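Speaker notes: what's inside the old tower, and how we take it apart

Monday evening talk. Water on the left, clicker on the right, slow down.

Opening

Hi everybody, thanks for coming out. I'm Tharushi Paul and I spend a silly amount of my week with desktop computers that other people have given up on. At Allurik we had 60 of them stacked along a wall by November, and I want to talk about what I do once one of those lands on a bench. I promise to keep the acronyms down (Benedikt has said he'll cough if I slip).

Ask: who has opened a computer case? Who has opened one and closed it again with screws left over? Wait for the laugh, then put my own hand up.

Start with the place to put things

Everyone wants to go straight for the computer, and I get it, I was the same! But the first thing I'd spend time on is where the parts are going to sit. Memory modules and small boards are long, thin and annoying. Lay them down on a bare table and they slide under something, or somebody puts a coffee on them. I want slots and brackets, things with edges.
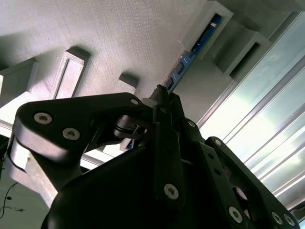
My first attempt at this was an egg carton, and I'm not even embarrassed, it lasted 6 weeks. The trouble was that nothing stood up straight in it. You'd reach for one board and knock its neighbor over. Zoi Chrysikopoulos finally took the carton away from me and told me to think about it like a dish rack, where every plate has its own gap and you can pull one out without touching the next. I think about dish racks a lot now.

Lay it on its side

OK, so the tower goes down flat, side panel off, insides facing up. People try to work on them standing upright and then they're fighting gravity and their own elbows. Flat is so much nicer, and you get a proper look before you touch anything. I like to go around once with my eyes: power supply, processor, memory, the card at the bottom, the drive. Say the names out loud if it helps.

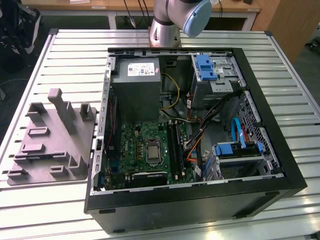 Cables are where I lose people, so let me stay on them for a minute. Follow each one from end to end with a finger before pulling. Grab the plug, never the wire. If there's a little latch, press it, and if it doesn't want to come, look again for the latch you missed. Tín Phùng started at the shop by drawing every cable on paper with colored pencils, and those drawings are still taped up over our sink.

Memory is my favorite part to teach. Open the clips, lift straight up, hold the board by its edges. It's a small motion and people grin every single time they get it right.

(If we're running behind, skip the story about the Biswas order and go to the next bit.)

Keep the table boring

A plate with shaped spots on it, a clear bit of table next to it, and that's pretty much my whole philosophy. I used to have two mugs, a radio and a plant on mine. The plant went home. I do miss the radio.

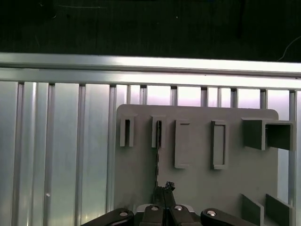 Seams, slots and tight gaps

This is the fiddly section, so go slow. So much of this work happens in gaps that are barely wider than the thing going into them. My rule is to line up first and push second. Get your eye down level with the slot if you can, and rest your wrist on something. I was taught to hold my breath, which is terrible advice, please breathe.

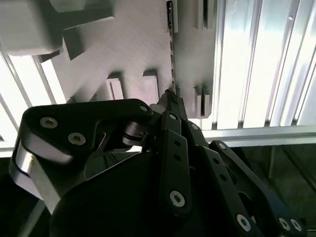 Domnica Ilie asked me at the last one of these whether you ever get fast at it. Kind of? You get calmer, and then one afternoon you look up and the stack is shorter. On a good day I'll get 2 towers done before lunch and sorted properly, labels and all.

Questions

Likely ones: what about laptops (different evening, bring snacks), can I bring my own machine (yes, back it up first), where do the drives go (wiped, ask me for the sheet).

Sign-up paper is by the door. Give Benedikt his marker back.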